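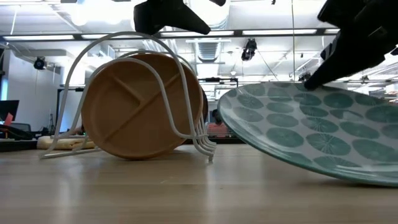 Green patterned plate by the rack, gripper at its top rim.

I picked up the Peltura bench safety kit in November, mostly for the rule cards, and I'm pretty happy with it! You get 18 cards, a roll of floor tape and a logbook. The best card says to agree out loud who has the stop button before the arms get power (we'd been sloppy about that).

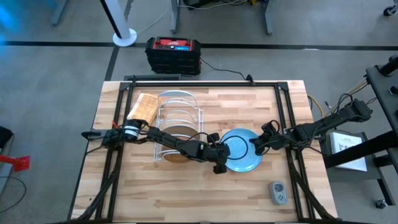
The cable card is good too: check the slack at every joint, at full reach, before you run anything at speed. My gripe is the logbook. The boxes are tiny, and Vaughn Ridgeway, who shares my bench, writes huge. For 60 bucks I'd still get it again, but I'd buy a bigger notebook with it.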